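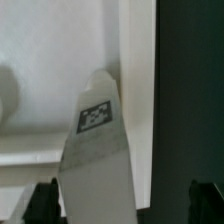 Grey band around the middle, a little below the printed square

Getting a grey smudge off pale plastic without hurting the printed marker

Otis Begay
20 Apr 2023
Hello everyone, and thank you in advance, because I have been reading this site for ages and finally have a problem of my own! I look after a set of off-white pieces at work, and the tall tapered one has picked up a dirty grey band right around its middle. It's cleaner down below the band, so the difference really jumps out at me every morning. I'd love to get it looking decent again, but there's a black-and-white square marker on the upper part, and if the print rubs off I'm in trouble. I'm also not completely sure what the thing is made of (plastic, I think, but it could be some kind of dense foam). What would you try first?

Mavis Iwasaki
Oh, I do sympathize, pale things show everything! Start with the mildest thing you have. I put 5 drops of dish soap in 300 ml of lukewarm water, wring a soft cloth out until it's barely damp, and go around the band in small circles, always working away from the marker. Cover the print with a bit of low-tack painter's tape first, and test a patch near the base. If it does happen to be foam, go very lightly, because foam dents and it drinks up water. Let it dry overnight before you decide whether it needs a second round. Mine usually does, and I've made my peace with that.

Fonness
magic eraser. takes the shine off some plastics though so dont press
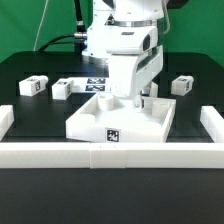
Can the same soapy water be used on a molded plastic tray?
It can, as long as you rinse it afterward and dry the corners, where soap likes to collect and leave a film.

Pasichnyk
Just adding to what Mavis said: stay away from acetone and nail polish remover. I wiped down a white storage bin with it last April and the surface went tacky and stayed that way. Rubbing alcohol is gentler on a lot of plastics, but it can lift printed ink, so keep it well clear of the square.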